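Visit report: Hasia mastering rooms and tape transfer suite, Civendale

The open afternoon at Hasia ran in August and was limited to 23 visitors, split into two groups. I was in the second, which started at 2 p.m. in the transfer suite and finished in the large mastering room. Paora Ruddock, the transfer engineer, led the first half. Noelia Montes handled the mastering demonstration. Notes follow in the order we went through the building.

Transfer suite

The suite has two quarter-inch machines and one half-inch machine, all on isolated plinths. Ruddock had a full-track mono reel from the house's own chamber music archive on the first deck and went through the alignment procedure before playing a note of it. Azimuth is set per reel, and often reset partway through when a reel has been spliced from more than one session. He sets it coarse by ear on a mono sum, then fine with a phase meter on the highest content he can find in the program. Where the box carries a tone reel he uses it, but he checks it against the music, as tones were sometimes added later on a different machine.

The archive came to Hasia as 514 reels. Storage is at one end of the corridor, on steel shelving, reels on edge. Each box gets a condition sheet with entries for pack, shedding, splices, edge damage and odor. Reels with sticky binder go to a low-temperature incubator in the next room and are played once, straight after cooling. Acetate tape never goes in the incubator. The two types are shelved apart and the boxes are marked with a colored dot, so that the mistake is hard to make.

Capture is at 192 kHz, 24 bit, flat, with no noise reduction decoding in the analog chain. Ruddock decodes afterward in the digital domain when the format calls for it. One visitor asked about decoding errors when reference levels are missing. The answer was that two or three passes at different offsets are compared on quiet passages with a steady noise floor, and the sheet records which offset was used and why.

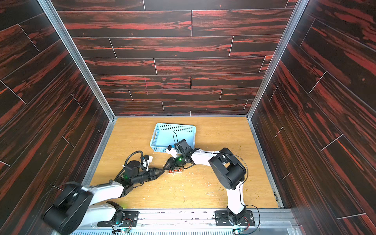
Splices were the next subject. Old adhesive bleeds onto the neighboring layer, and the transfer speed drops for an instant as the tape pulls free. On a sustained string chord this is audible as a small pitch dip. Hasia replaces every splice that shows any bleed before transfer, which on a heavily edited opera reel can take most of a working day. The original splice positions are logged to the second. We were played the same eight bars before and after resplicing, and the difference was plain on the held cello note.

Mastering room

The larger room is a box within a box, with a floated concrete floor. Montes gave the reverberation time as 0.3 seconds above 200 Hz, rising slightly below that. The rise was left in on purpose after the first round of treatment made the room tiring to work in. Bass absorption is in the rear corners and in the ceiling void. Side walls are a mix of absorption and shallow diffusion, and the diffusers stop well short of the listening position.

Monitoring is five identical full-range speakers at equal distance, with the center at the same height as the left and right. Calibration is by pink noise, one channel at a time, at a fixed monitor gain. The gain control has detents and the working position is marked. Montes does not move it during a session except to check the end of a fade.

Her demonstration used a recent multichannel recording from the label Cordero, a wind quintet in a small stone church. She began with the raw main array, five omnis, and then added the spot microphones in steps. The spots were delayed to match the main array, and the horn spot was left out altogether. With the horn's bell facing the back wall, the reflected sound in the rear channels already carried enough of the instrument. I would have added a little of it, and said so, and she switched it in for comparison. The image of the horn became more exact and moved forward by what seemed like a meter, which put it ahead of the bassoon. It came out again.

Editing is done on Sikier, a workstation I had not seen in use before. Its crossfade editor shows all channels in one window and lets the fade be offset per channel, which is useful in a long acoustic where the rears lag the front. Crossfades in the demonstration piece averaged roughly 30 milliseconds, with much longer ones at breaths. The take sheet was on paper beside the screen, with the producer's marks in two colors.

Remarks

The listening seats were a weak point. Only three people at a time could sit near the center, and the rest of us heard the surround examples from well behind the rear pair. A rotation was tried for the last two examples and worked better. I would suggest smaller groups next time, or fewer examples repeated more often.

The stereo fold-down was covered too quickly. Hasia prepares a separate stereo mix for every release, and a comparison between that mix and an automatic fold-down would have been of interest, especially for the church recording. Montes offered to send level notes for both versions to anyone who left an address.

The transfer half was the stronger of the two. Ruddock had printed copies of the condition sheet, and I have adapted it for our own reels with two changes: a line for leader tape type, and more space for the splice log.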